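Washer walks on spin, tile floor over slab

Weidong Luo
26 September 2011
Front loader, 8 kg drum, starts walking once the spin passes 1,000 rpm. I leveled it with a spirit level front to back and side to side. Transit bolts are out. Cotton loads are fine, mixed loads with one bath towel are the worst.
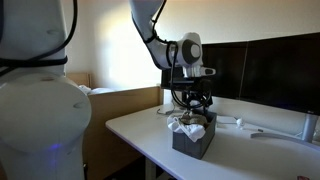 Shengli Zhong
Check the lock nuts on the feet. If they are not run up tight against the cabinet, the feet turn under vibration and your level is gone after 2 or 3 cycles.

Weidong Luo
Lock nuts are tight, checked twice. I am leaning toward rubber pads under all four feet.

Shaohua Kang
I would skip the pads. Soft rubber lets the cabinet rock more at high speed. Put six towels in and run spin only. If it stays put, your dampers are fine and the load is the problem.

Shengli Zhong
Disagree on pads. Hard ones work well on glazed tile – the soft ones are junk, agreed.

Weidong Luo
Ran spin only with six towels. It moved 2 cm, so less than before.

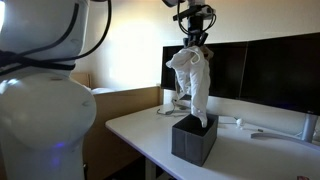

Next I will pull the back panel and push down on the tub by hand. If it bounces more than once I will order dampers.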